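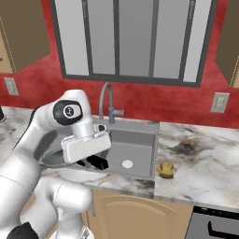 Chapter 9
Casting the Short Film

9.1 Scope of the chapter

Casting is the process by which performers are selected, engaged and scheduled for a production. On a feature it is normally handled by a casting director with a separate budget. On a short film it falls to the director or producer, usually in the same weeks as location searches and equipment hire. This chapter deals with the second case. Contracts for crew are covered in Chapter 3.

9.2 The breakdown

A breakdown is the written notice sent to agents and casting websites. It states the playing age of each role, the shooting dates, the place of work, the fee and the closing date for replies. Where no fee is paid, the notice must say so in its first lines. Expenses are listed separately from fees, and the two should never be added together to give a single figure.

The breakdown for Prukham, a short directed by Qiuyue Han and shot in July, is used throughout the chapter. It advertised two speaking roles, drew 349 replies, and of these 319 were set aside on availability or playing age before any recording was watched. The remaining 30 performers were asked for a self-tape.

9.3 Self-tapes and recalls

A self-tape is an audition recorded by the performer without the director present. The request should include the pages to be read, the preferred accent, the shape of the shot (commonly head and shoulders) and a deadline at least three full days away. Full scripts are sent only at the recall stage.

Recalls are held in person where possible. Performers are seen in pairs if their characters share dialogue, and each pair reads the same scene twice, the second time with an adjustment from the director. Notes are made on a standard sheet (Form 9A) and kept until the role has been accepted in writing.

9.4 Child performers

Additional rules apply to performers under school leaving age. Licensing, permitted hours and chaperones are treated in Section 9.7, which should be read before any offer is made to a parent or agent.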